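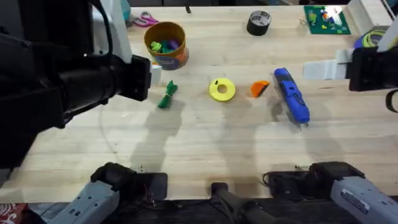
How I Oil a Tired Wooden Tabletop

My friend Raluca Avram gave me her old kitchen table in May, and it had every ring and smudge you can imagine. I've done four tables now (my sister keeps finding them for me!) and I've settled into a way of doing it that works in our apartment, where the only workshop is the living room floor.

What you'll need

A sanding block, some 120 and 220 grit paper, a can of plain tung oil, and a pile of old T-shirts. I buy my oil from Pilora, a little hardware place near us, and the small can cost me 19 dollars. I still have half of it left.

Step 1: Clean it properly

Warm water, a drop of dish soap, a cloth you've wrung out hard. Go over the whole top, then wipe it again with clean water and leave it overnight. I skipped this on my first table and sanded old jam into the grain, which I don't recommend.
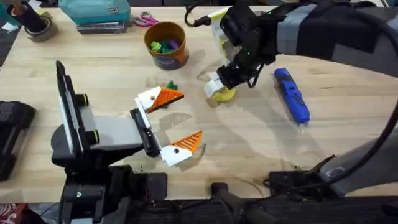
Step 2: Sand with the grain

Start with the 120 and keep your strokes long. Mine took 40 minutes with the radio on. Then switch to the 220 and go lightly, just until it feels smooth under your palm. Tudor Buzatu, who taught me most of this, goes all the way up to 800, but on a table where kids do homework I can't tell the difference. Vacuum up the dust and wipe it down.

Step 3: Oil, wait, wipe

Pour a little on a rag and rub it in. Wait 30 minutes, then wipe off everything that hasn't soaked in, and I mean everything, or you'll have sticky patches for weeks. Let it dry for a day or two and do a second coat. Spread the used rags flat outside to dry, never balled up in the trash, they can catch fire on their own.
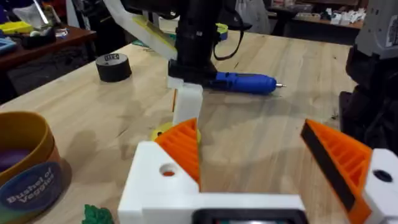 FILED UNDER: Furniture & Wood Care

Tsion Wako asked me if this works on a veneered top. It does, but stick with the 220 and go easy near the edges, the veneer can be really thin there. I'm doing a pair of nightstands next and I'll put up my notes on the drawers once I get them unstuck.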